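Godelieve Visser repaired pianos for many years before she wrote her small book about them. I met her at Umus, where she now teaches evening lessons, and we drank tea until four o'clock.

"A piano is patient," she told me. "The owner is less patient." Her first teacher was Wouter Verstraete, who let her only sweep the floor for 2 months. She was angry then, but today she thanks him for it. 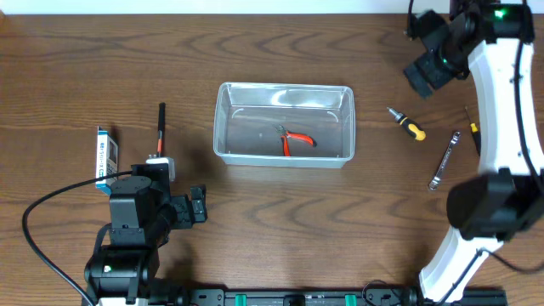
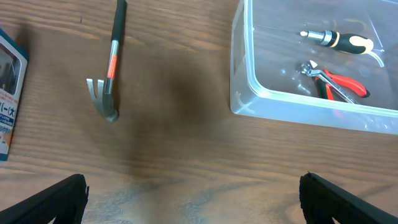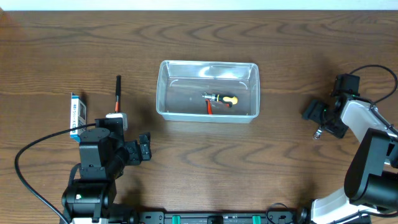

The book is called Jendinside and it has 274 pages. Half of them speak about listening. Visser asks her pupils to sit in the room first and play one note, very slowly. Only later they may touch a tool, and even a plain screwdriver with a yellow and black handle must wait. "Young people want to open everything," she said. "I was also like this."

I asked which instrument she remembers best. It was an old upright in Bullurow, about 100 years of age, with moths in the felt. The family had no money, so she worked there in May and was paid in cherries and bread.

She does not plan a second book. "I still have 2 pianos waiting," she said, and went to look for her coat.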